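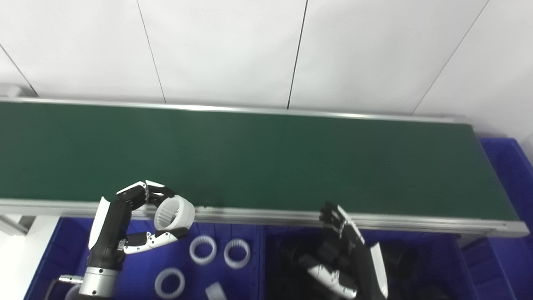
Whole sign or Placidus for a beginner?

nvachon
Posted 2/9/20
I've been reading charts for 6 months and I still can't settle on a house system. My Saturn is in the 10th in Placidus and the 9th in whole sign. The two readings don't agree at all. Which one do I learn first?

morven_s
Whole sign. You can do it by hand and you won't get houses of wildly different sizes. I was born pretty far north and my Placidus chart has two houses that swallow half the planets.

Toreo
Disagree. Placidus is what most modern books use, so if you start with whole sign you'll be translating every page. Learn what your books use and switch later if you want.

morven_s
Depends on the books. Mine are all traditional and they use whole sign.

bcabello
How good is your birth time? If it's off by a few minutes the Placidus cusps move, and a planet near the line can change houses. I'd check that before worrying about Saturn.

nvachon
Time is from the birth certificate, 3:29. Saturn is 2 degrees past the Placidus cusp.

bcabello
Then it's close. Some people would still read it with both houses in mind.

Toreo
That's how you end up with a chart that says everything. Pick one and stick with it for a year.

dkhoo
I keep both printed out – whole sign for topics, Placidus for how strong a planet is. Not everyone likes that.

nvachon
OK, going with whole sign for now. My book from January uses it anyway.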